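The simulated gripper at Jekov had dropped the box 109 times before lunch, and Edeltraud Harms took each one personally. She had looked after real machines for most of her life. Those you could kick.

"It's the friction," said Yến Khương, who was 2 desks away and had said so at 109 drops and at 54.

"It is never the friction," said Edeltraud, and changed the friction.

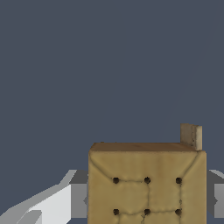 Setting up a cell that didn't exist, she found, took just as long as setting up one that did. She nudged the left finger in until its tip sat practically flush with the box, then wondered who at Fondach had modeled the thing. Six little holes, creases running from one to the next, even a chipped-looking crack — somebody had lavished a month on the cracks and left the mass at zero.

She typed in a mass. She pressed run.

"Well?" said Yến.

"It was the mass," said Edeltraud, and quietly put the friction back.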